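White Tops, Hard Use

A pale work surface is the least forgiving thing to put in a kitchen or a workroom, and it is still what most people ask for. Showrooms at Pliltari and Skadalis give the larger part of their floor to whites and near-whites. The reasons are practical. A light top returns light to the underside of whatever sits on it, shows crumbs before a sleeve finds them, and makes a small room easier to work in after dark.

The difficulties start with the word white. Few tops sold under that name are neutral. Some lean yellow, some pink, and a good number carry a faint blue-gray that only appears away from the shop's warm lamps. A sample the size of a playing card will not reveal it. Ask for an offcut at least 6 inches across, lay it flat at working height, and look at it morning and evening for three days before ordering.

Sheen matters as much as color. A gloss top reflects the window and hides shallow dirt, but fine scratches catch the light. A dead matte top hides scratches and holds grease in its texture. The middle grade, usually sold as satin or silk, is the sensible choice for a table that will be written on, eaten at and wiped down every day.
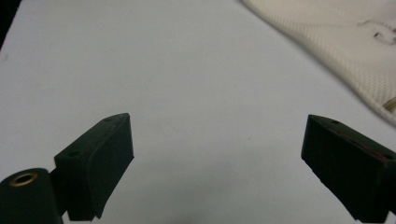
A smooth white tabletop with a faint bluish-gray cast.

Cleaning is simple if it is done often. Warm water, a drop of dish soap and a soft cloth will deal with nearly everything. Rinse with a second cloth, then dry; most of the haze people complain of is soap film. Scouring powder should stay under the sink. For worn patches that will not come clean, wet sanding with 2000 grit is sometimes suggested. It suits certain solid tops and ruins coated ones, so check with the maker first.

Edges deserve more attention than they get. The Choi table, which has been in our test room since October, has a rounded front edge and has picked up no chips. The Nevine, with a square one, has two – both at the corner nearest the door. Its top is otherwise as good as the day it was unpacked, and a square edge does sit closer to a wall.

Leave a gap of a finger's width behind either table for cords.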